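Eleven weeks with the Kurnari hand grippers

I promised in the spring that I would write something longer about the Kurnari kit when I had used it enough to have an opinion. Now I have one, and it is mostly good, with two complaints which I will come to.

For those who did not read the earlier post: Kurnari rents out pairs of hand-held grippers with cameras, you do ordinary tasks with them at your own table, and the recordings go back to be used for teaching robots. You can rent the pair only, or the pair together with the checking service, where a person looks at your recordings and tells you which ones are usable. I took the second option. The rent was 300 for the first period and the checking was included in this.

The parcel came from their depot in Parngate, packed well, with a printed guide of 56 pages. I read all of it, which I think few people do. The English is clear, but the order is strange. How to hold the grippers is explained very late, after a long chapter about folders and file names. If you get the same guide, begin with the chapter called "Grip and posture" and read the rest in the evening.

The first days were difficult. You think that picking up a thing is the easiest action in the world, and then you must do it with two jaws that have no feeling in them. I squeezed too hard and I moved too fast. My wrist was tired after half an hour. Slowly I learned to come to the object from low and to close the jaws only when they were already on both sides of it. The rubber pads help a lot here, they hold smooth plastic better than I expected. Walnuts are harder, they like to turn at the last moment.

My main task was sorting and boxing small things. Kurnari gives you a list of what kinds of objects they want (something soft, something hard and round, something flat, something that tangles) and you find them at home. I liked this part. You go through your drawers like a child before a trip. I ended with toys, a sandal-shaped piece of pink plastic, nuts, cord, and a box to put them in. The tablecloth I left on the table, the guide says that a patterned surface is welcome.

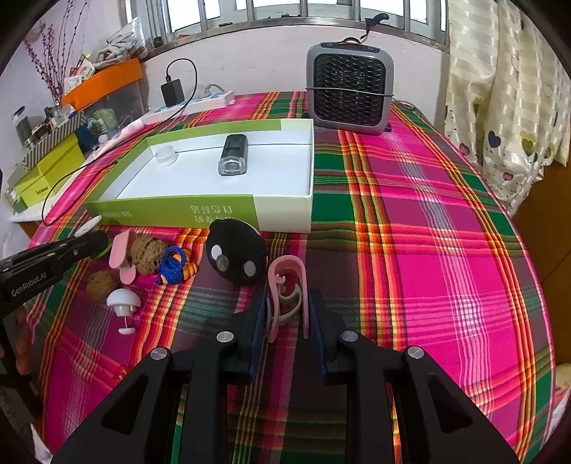
Zdeňka Bednárik wrote under my earlier post that she had the same kit for one season and gave it back, because the checking took so long that she repeated one mistake through a whole week before anybody told her about it. She would rent it again only if the answer came on the same day.

I must agree with her in part. My first answer came after four days, and in this time I had made many recordings with the left gripper held too high. All of them were refused. Later the answers became faster, usually the next morning, and the notes were useful and polite. But the first week is exactly when a beginner needs the answer quickly, so I would ask Kurnari to turn the order around.

The second complaint is about the weight. One gripper is not heavy. Two grippers, held in front of you for a long session, are heavy in a way that you notice in the shoulders the next day. I started to make a break every twenty minutes – tea, a short walk to the mailbox – and after this it was fine. A friend in Bretgate uses the Murín kit and says it is lighter, but the jaws open less wide, so for bigger things you would be unhappy with it. I have not tried it myself and I do not want to judge.

Now the numbers, for people who asked. My goal was 2,000 accepted recordings. I have 1,260 at this moment. I work mostly from nine in the morning until lunch, when there is daylight in the room, and I do not work every day. The software did not lose a single recording. It did ask me to log in again far too often, and the button for deleting a bad take is small and sits next to the button for saving. Twice I pressed the wrong one.

Would I recommend it? If you are patient and have a table which you can leave occupied, yes. If you must clear everything away before each dinner, I think you will stop after two weeks, as setting up again takes a long time. Take the checking service also, even with the slow start. Without it I would still be holding the left gripper too high.

I extended my rent until the end of September. Next on the list from Kurnari is folding cloth, and I have already tried one kitchen towel. It took me nine attempts to get the corners together, so I will write about towels when I am in a better mood.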